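Vollberg > Cell notes > Threads

Picking cell at Tremon: protective stop on the descent, 12 faults in one shift
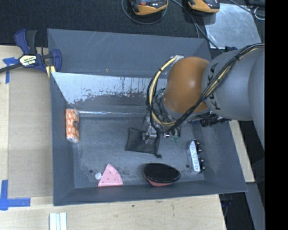 FAULT LOG / JULY

1/ The KUKA cell kept stopping on the way down into the bin. Force limit tripped, nothing under the fingertip.

2/ First suspect was the bin wall. Wrong. Clearance was fine at all logged stop poses.

3/ The cable bundle loops around the wrist joint. Past a certain wrist angle it goes tight and pulls -- the controller reads that as contact.

4/ Jedley logged 956 picks before the first stop. Ties had crept.

5/ Retied with more slack, wrist range limited in software. 700 picks since, one stop. Still looking at that one -- it was at 13 mm above the floor.

Print | E-mail this thread

We use cookies to remember your settings. Accept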